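Garment Folding Unit, project report
Submitted 8/19/19

## 1. Purpose

The project set out to specify a fixed work surface for laying out and folding light shirts, and a plain surround for it. Two things were under study: the surface itself, and the cloth backdrop that separates it from the rest of the room. The folding method was taken from the Dasness course notes without changes.

## 2. Work surface

The table has a light wooden top with fine grain. Its colour gave enough contrast with pale fabric for a hem or sleeve edge to be judged by eye. A darker top, the Stirnell bench, was considered and rejected on height.

The shirt is laid flat before the first fold. Sleeves are brought out to the sides and the body is smoothed from the collar toward the hem. Creases left at this stage carry through every later fold, and the finished packet comes out uneven at the corners. 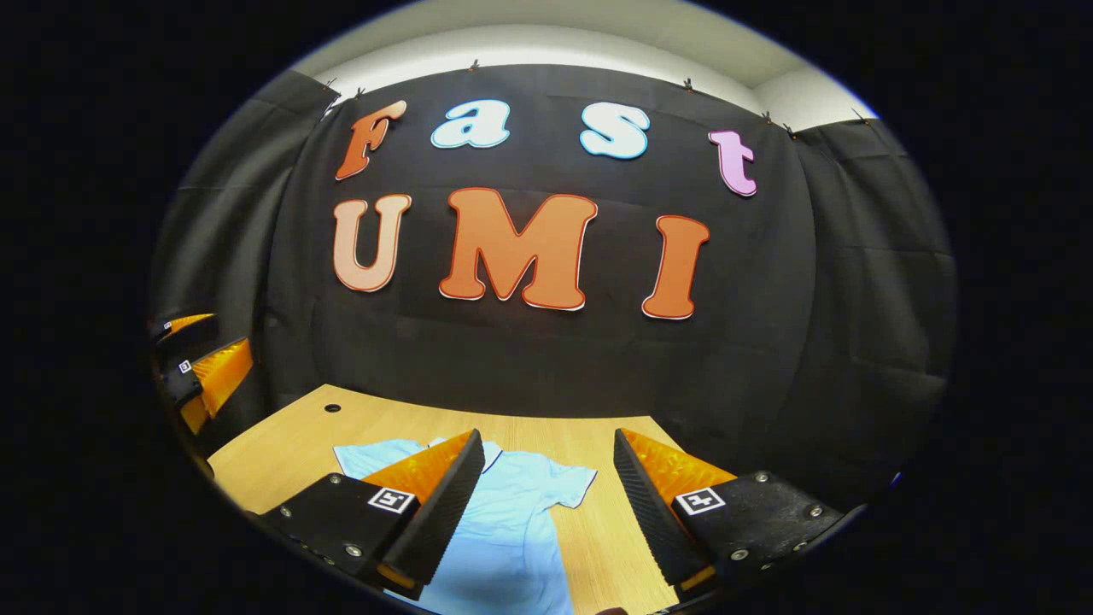

Why is the shirt smoothed from the collar down and not from the hem up?

The collar is the stiffest part and holds its position under light pressure, so slack can be worked away from it toward the free edge.

## 3. Backdrop

Matte black cloth was chosen over grey. Grey was closer to the colour of the wall and left the far edge of the table poorly defined. The cloth covers the back wall and continues around the sides. It is held along its upper edge by small clips, and the hem sags slightly between them.

Sag was the main defect recorded. A clip spacing of 200 mm was calculated as sufficient to keep the hem straight, but the number of clips this requires was outside the budget. The wider spacing was kept, as the sag has no effect on work at table level. The folds and wrinkles could be reduced by steaming the cloth before it is hung. This was left for a later group.

## 4. Lettering

The coloured letters on the backdrop form two rows, with the larger capitals below. They sit above the table and clear of the folding area. White edging keeps the orange letters legible against the black.
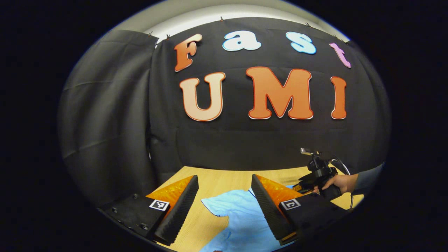 Figure 2. Backdrop with two-row lettering, clips along the upper hem.

## 5. Folding log

The log holds 634 entries, recorded over 7 sessions in August. Each entry gives the garment type, the fold sequence and a pass or fail against the Kütt template. Fails were grouped under two headings:

- sleeve outside template
- hem not parallel to collar

The second heading accounts for almost all fails on long shirts. The Kastard sequence, which folds the hem before the sleeves, was not tested.

## 6. Outstanding work

- Repeat the long shirt entries with a marked centre line on the table.
- Steam and rehang the cloth.
- Revise the template for children's sizes.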